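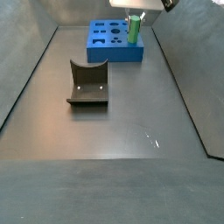 Häufige Fragen zum Tag der offenen Tür bei Zodby

Was wird vorgeführt?
Ein Roboterarm mit Steckspiel: Er führt Formteile zu den passenden Öffnungen in einem blauen Block. Eine Vorführung dauert etwa 30 Minuten.

Muss ich mich anmelden?
Ja, pro Gruppe gibt es 26 Plätze.
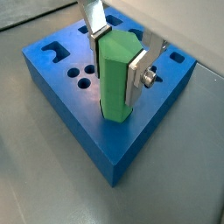
Eine Besucherin vom Dezember fragte, ob man auch selbst steuern dürfe. Das geht - nach der Vorführung und nur mit Einweisung.

Darf ich fotografieren?
Ja, aber ohne Blitz.
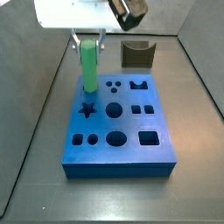

Grünes Formteil im Greifer, Station Dredthorpe

Was kostet der Eintritt?
Nichts.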